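Kurzer Thread zum Fliesen im Bad, weil im Juni gleich mehrere danach gefragt haben. Es geht um Fugen, speziell um die Frage, ob man die alten drinlassen kann.

1/ Wir haben in der Wohnung 11 Quadratmeter Wandfliesen, weiß, quadratisch, dunkel verfugt. Der Vorbesitzer hat an der Dusche einfach neue Fugenmasse über die alte gezogen. Nach zwei Wintern kam sie in Streifen herunter.

2/ Also alles raus. Mit dem Handkratzer schafft man an einem Abend eine halbe Wand. Ein Multitool geht schneller, man rutscht damit aber leichter in die Glasur. Ich habe drei Fliesen beschädigt, alle am ersten Tag. 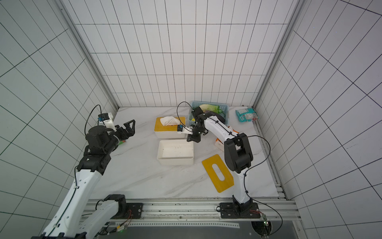
3/ Danach saugen und feucht auswischen. Die Fuge sollte mindestens bis zur halben Fliesendicke leer sein, sonst hält die neue Masse schlecht.

4/ Zum Material: Ich habe Besto in Anthrazit genommen. Dunkle Fugen trocknen oft fleckig auf, wenn man beim Anmischen zu viel Wasser nimmt. Abwiegen, jeden Eimer gleich.

5/ Ecken und Anschlüsse zur Wanne gehören nicht verfugt, da kommt Silikon rein. In der Dusche war das falsch gemacht, die Ecke war auf ganzer Höhe gerissen.

6/ Kosten: 305 Euro mit Werkzeug und Silikon. Das Angebot vom Fliesenleger lag bei mehr als dem Doppelten, Termin frühestens im Herbst.

7/ Morag Tosh hat gefragt, ob man danach imprägnieren muss. Bei zementären Fugen kann man, ich habe es nur in der Dusche gemacht. Am Donnerstag kommt noch der Boden dran, dazu schreibe ich dann hier weiter.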